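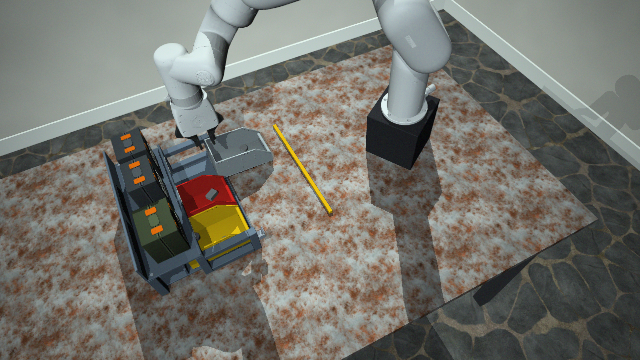 Nulleck precision screwdriver set, reviewed by Teresa Baran
Jun 24, 2018

I bought this set in September to replace a cheap one whose tips had rounded off. It has a handle, a short extension and a tray of bits. The lid snaps shut and stays shut in a bag, which the old one never did.

The handle is the best part. The cap spins freely under your finger and the grip is thick enough to get some force behind. I have used it on two radios, a sewing machine and a pair of door handles in the Erkanville apartment. None of the bits has slipped or chipped so far.

The magnet is weaker than I would like. It holds a short screw well enough, but a long one droops and falls off if you work sideways. My neighbor Bartosz Głowacki has the older Plisow set, and his magnet is clearly stronger. His handle is worse, though - smooth plastic, and it turns in a sweaty hand. 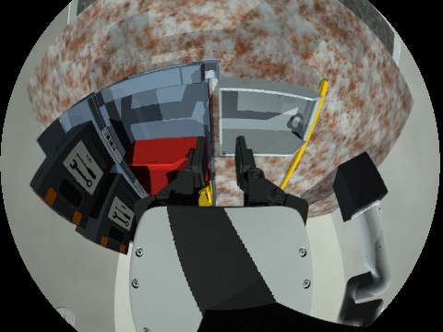 The extension took me longer to like. It wobbles a little where it meets the handle, so I leave it off unless I need the reach. Screws that sit out in the open, like the small silver ones set two to a side on that light gray housing, are easier with the bare handle. For the battery door on my second radio I had no choice, and it did the job.

The tray could be better. The sizes are printed in gray on black and I need a lamp to read them. I marked the ones I use most with nail polish.

Rutkowska sells spare bits one at a time, so a lost one doesn't mean a new set. Four stars. I would buy it again.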